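5. What the click rate does and does not tell us

The case for simulated phishing usually rests on one line going down. A firm sends its staff fake lures, records who clicks, shows a short lesson to those who did, and sends more lures. After a year the line is lower than it was. Vendors put that line on the first page of the report. We had access to the raw logs behind one such line and think it supports much less than it is asked to.

The data come from Ploltudov, a parts distributor that ran the Drutimex training package on 3,080 mailboxes. There were nine campaigns. Each lure stayed live for 30 days, after which late clicks were dropped by the platform and can't be recovered. The report sent to management shows clicks falling in nearly every campaign. We don't dispute the arithmetic. We were able to rebuild the reported rates from the logs, apart from one campaign where the mailbox list had been edited after the send. What we dispute is the reading.

5.1 The lures were not the same lure

A click rate has two parts, the person and the message. If the message changes between campaigns, a change in the rate can't be pinned on the person. In the Ploltudov program the message changed every time. The first lure was a notice of a missed parcel, sent in the weeks when the company was taking in a lot of parcels. The last was a survey on office lighting. It would be strange if these two got the same response from any group of readers, trained or not.

The Drutimex console does give each template a difficulty grade. We tried to use the grade to correct for the problem and gave up. Nothing in the manual says how the grades are set. When we looked at the history of one template we found that its grade had been lowered after a customer got a poor result with it. A grade worked out from click rates can't then be used to correct click rates. Any study that does so is going in a circle, and we have read several that do.

A fixed set of lures, sent in random order to different groups of staff, would deal with most of this. It costs nothing beyond some care with mailing lists. The platform supports it, though the option sits under a menu for language settings and the default is to send one template to all mailboxes on the same day. We asked three other users of the package whether they had ever turned it on. None had.

5.2 Machines click too

Part of any click rate is made by software. Mail gateways open links to check them, some phone mail clients fetch a preview, and one browser add-on in use at the Âu office opened every link in a message when the message was opened. The platform filters such clicks by user agent and by a list of known scanner addresses. The filter list was updated four times during the program.

Each update removed clicks from later campaigns and left the earlier ones alone. That alone will push a line downward. To see how far, we ran the final version of the filter over the logs of the first campaign. A good share of the clicks counted against staff in that campaign came within two seconds of delivery, at hours when the building was shut. The first point on the chart is therefore too high, and the first point is the one the whole drop is measured from.

We can't give a clean corrected figure. The early logs don't keep the full user agent string, only a short label, and the label "desktop" covers both people and at least one scanner. We marked these clicks as unknown and left them out of both sides. A reader who wants to count them all as human will get a steeper drop than ours, and a reader who wants to count them all as machines will get almost no drop at all. Both are fair uses of the data, which should worry anyone who has quoted the chart.

5.3 Who left, who joined

Staff turn over. The report treats the company as the same body of people from start to finish, but new hires got a mail safety talk in their first week that older staff never had. Departing staff were also removed from past campaigns when their mailboxes were closed, clicks and all. A repeat clicker who resigned in the middle of the program vanished from its beginning.

We restricted the data to mailboxes open for all nine campaigns and drew a sample of 300 for hand checking. Hand checking meant reading the log of each mailbox in full and comparing it with the gateway record from Plarkis, which is kept apart from the training platform and isn't touched when accounts close. In this sample the fall in clicks is still visible. It is smaller, it is uneven, and most of it falls between the first and second campaigns. From the third campaign on we see no trend we would be willing to defend.

One explanation is that people learn fast and then stop learning. Another is that the first lure was simply a strong one. We can't tell these apart with the data at hand, and we would be wary of anyone who said they could.

5.4 Warnings between colleagues

Everyone got the lure in the same hour. People sit near each other, and they talk. In the chat archive for the warehouse team, the first message warning of a test was posted four minutes after the send in one campaign and before most of the team had opened their mail. By the last campaign the warnings had become a habit, with a standard picture of a fish.

This may be a good result. A team that warns itself of odd mail is worth having. But the click rate records it as if each person had looked at the message alone and seen through it. A real attacker will often write to one person, or to two, and there will be no warning in the chat. If the purpose of the measure is to predict what happens then, sending to all mailboxes at once is close to the worst way to collect it.

It is also possible to tell a drill from an attack by means that have nothing to do with the content. All Drutimex lures carry the same header line, put there to let them pass the gateway. Several people in the Ploltudov office had a mail rule that moved any message with this header to a folder. These mailboxes have a perfect record. We found the rules by accident, when looking for something else, and don't know how many we missed.

5.5 Reports are a better measure, with problems of their own

We are sometimes told to look at reports in place of clicks. The share of staff who press the report button says something about active notice, and it can't be inflated by a scanner. We agree that it is the better number. The security desk can act on a report, and a single early report is worth more than a great many people quietly deleting the message.

Still, the report rate in this program has to be handled with care. Partway through, the firm started thanking reporters with a congratulation screen and a small credit at the canteen. Reports of lures went up. So did reports of everything else, including payroll notices, calendar invites and the company newsletter. The desk fell behind, and the median wait before a person looked at a reported message grew from under an hour to most of a working day. A program that teaches people to report can slow the handling of the one report that matters. The vendor chart has no line for this.

5.6 What we would accept

We don't claim that simulated phishing does nothing. Our claim is narrower. The evidence most often offered for it can't separate an effect of training from changes in lures, filters, staff and office gossip, and in the one case where we could check, each of these four pushed the line in the same direction. When every error favors the product, some doubt about the product is in order.

A test we would accept needs a group that gets the lures and no lesson, lures that rotate across groups, a log that keeps closed mailboxes, and a filter that is frozen or else rerun on all past data when it changes. The lack of an untrained group is the most serious gap in the present data. Ploltudov declined to set one up on the ground that leaving staff untrained would be a risk. That assumes the answer to the question being asked.

We also suggest that authors publish the lures themselves. In preparing this section we looked for the text of the lures behind published click rates and in most cases found only a category name, such as "delivery" or "account alert". A rate without its message can't be compared with anything.

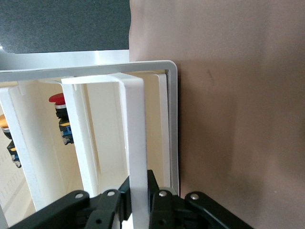
By the Plarkis Mail Measurement Group
Revised June

Figure 1. White panels in a white frame, the nearest held between two black fingers.

The corrected click series for Section 5.3, with unknown clicks shown both ways, is kept with the analysis scripts. The Âu mailboxes are listed separately on account of the add-on described in Section 5.2. Raw logs can't be shared under the terms agreed with Ploltudov. The lure texts can, with the Drutimex header removed.

Contact | Copyright Plarkis, all rights reserved | Back to top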